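Finish tests, September - bench notes
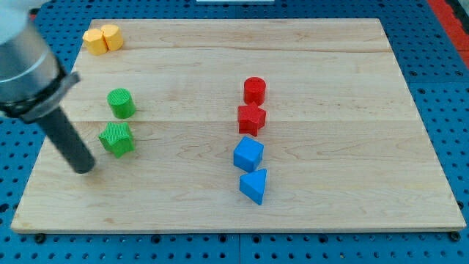 Pale board on the blue pegboard, small colored blocks on top. Two yellow cylinders in the far left corner.

Hardwax oil vs the water-based stuff, round 2. Test strips are maple offcuts from the Stedard shelving job, sanded to 400 this time, wiped down with a damp rag to raise the grain, then knocked back by hand. Dont skip the knock back. Strip 3 went furry because I did.

Oil is the Koskela, small tin. One thin coat, left 12 minutes, buffed off. Darkened the wood more than I want for the Tandness order - they asked for "as close to bare as you can get". Second coat made it worse, kind of orange near the knots.

Water-based (Fludivov satin) stays paler. Dries too fast by the window though, lap marks on strips 5 and 6. Foam brush better than the pad. Thin it a little? Tin says no. Going to try it anyway on a scrap.

Coffee ring test, cup left on overnight:
oil, one coat - faint ring, sanded out
oil, two coats - nothing
water-based, two coats - nothing, but edge feels gritty

Shop was 17 C at 8 am, so cure times are probably off. Heater on before the next round.

Leaning water-based, three thin coats, 1,000 grit pad between 2 and 3. Need to check end grain, havent touched it yet. Also we are nearly out of tack cloths agian.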